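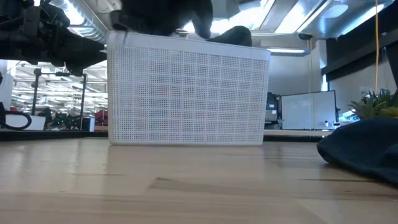

Blog > Home life > Getting the house in order

Older posts Newer posts About me Recipes Say hello

The great drawer amnesty

February is my month for being cross with the house. It's too wet to do anything in the garden, the light is terrible, and I start noticing things like the cupboard under the stairs, which has been full since we moved to Steslow and which I have trained myself to open only a hand's width so that nothing gets out.

So this year I decided to sort the lot. I gave myself 10 days, which seemed generous at the time (ha), and the rule was one drawer or one cupboard each morning before work, with a cup of tea, radio on, and no wandering off to read old letters on the landing. I broke the letters rule on the very first morning. I'd found a bundle from Silvia Beneš, who I shared a flat with in Ditley when we were both skint and both convinced we could cook, and I sat on the carpet until my tea had a skin on it. There's one where she gives me her gran's dumpling recipe with no quantities whatsoever, just "flour until it feels right". I've tried it since. It has never felt right.

Anyway. Drawers!

The kitchen one went first, the one everybody has, with the batteries. I tipped the whole thing out onto the table and made piles, and my piles were: definitely rubbish, definitely useful, and a third one that I can only call guilt. Guilt had the fondue forks in it. Guilt had a bag of curtain hooks for curtains we left behind in the last house, and four keys that fit nothing. I went round every lock with those keys, the shed, the back gate, the little window in the bathroom, and then I put them back in the drawer. I know. But you can't throw away a key, can you? The minute it's in the bin you'll meet the door.

My mum's way of doing this was completely different. She sorted by person. Everybody in the family had a shelf, and if it wasn't on your shelf by Sunday tea it was fair game, and I lost a very good pair of roller skates that way. I used to think it was harsh and now, standing in my own hallway with three umbrellas that belong to none of us, I'm starting to see her side of it. My husband has a shelf now. He hasn't noticed. I put his loose screws on it, and his tape measures (plural, he buys a new one whenever he can't find the old one) and the instruction book for a lawnmower we gave to his brother.

The linen cupboard took me two mornings and I'm still not happy with it. Fitted sheets are the problem. I've watched people fold them into neat squares and I've followed along, corner into corner, and what I end up with is a sort of parcel. In the end I did what Silvia used to do in the flat, which is stuff the whole set inside one of its own pillowcases, and it works a treat. You pull out one lump and you've got the bed sorted. I wish I'd been doing it all along, and I also found the blue pillowcase I'd accused the launderette of losing, so if anyone from the Polák launderette is reading, I'm very sorry and I'll be in with the duvet next week.

By the middle of it I'd got properly keen. I was up before the alarm! I did the bathroom cabinet, where everything had gone out of date except one tube of something for horses (we've never had a horse), and I did the shoe rack, and then I got cocky and went into the loft.

Don't go into the loft. Or do, but not before work, and not in a decent jumper. I only meant to fetch down the spare lampshade and I came back down an hour later with a box of photographs, a doll's cot and the tent. The tent is the one we took to Arnosel the summer it rained the entire fortnight, and when I unrolled it on the landing it still had grass in it. I could smell the campsite, that mix of damp canvas and somebody else's bacon. I'd have told you I hated that holiday. We played cards in the car for whole afternoons and lived off soup, and the kids still talk about it more than they talk about the year we went somewhere hot.
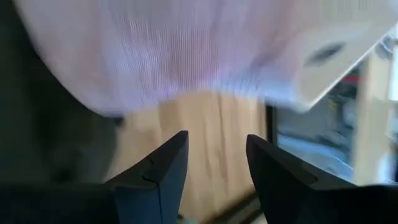
Close-up, one afternoon

The photographs are going to be a job all on their own. I did have a go at counting them, on the grounds that it might make me feel better, and I got to 2,574 before I stopped, and that was without the ones still in the paper wallets from the chemist. So many of them are of nothing. Thumbs. The back of a coach. A whole film of a swan, who I must have thought was special. But I can't seem to put them in the bin either, and I've decided that's allowed. I've bought two big albums and I'm going to pick the ones that make me laugh and leave the rest in the box for my children to feel guilty about when it's their turn.

A few people asked in the comments last time what I do with the stuff once it's out of the cupboard, so, the boring answer is that most of it goes to the charity shop at the bottom of our road, and I take it straight away. If I leave a bag in the hall overnight I go back in for things. I rescued a jug that way, twice, and I don't even like it. The bits that are too tatty for the shop go to the tip, and the fabric goes to my neighbour, who makes draught excluders out of anything that stands still long enough. I've had two back from her already. One of them is my old dressing gown.

As for what goes back in the cupboards, I've tried not to buy lots of new boxes. I did that in the last house, I came home with a car full of matching tubs and then spent years filling them with things I should have got rid of. This time I've used shoeboxes, and ice cream tubs for the little things, with the label on the front and not on the lid. That's my one proper tip, really. If you label the lid you have to lift down whatever's on top of it to find out what you've got, and you'll do that for a week and then you'll just start shoving.

I did go over my 10 days. The cupboard under the stairs isn't finished, I'll be straight with you, I got as far as the hoover and lost heart. There's a roll of carpet in there that's longer than the cupboard, and I can't work out how it went in. But I can open the door all the way now, and I found the picnic rug, and the good torch, and a Christmas present I'd wrapped for my sister-in-law and hidden so well that she got a book token that year instead. She's having it for her birthday. Don't tell her if you see her.

Next on the list is the shed, when it's a bit warmer and the spiders have had fair warning. If you've got a way of storing flower pots that doesn't end in a tower and a crash, leave me a comment, and if you know what the horse stuff is for I'd quite like to hear about that too.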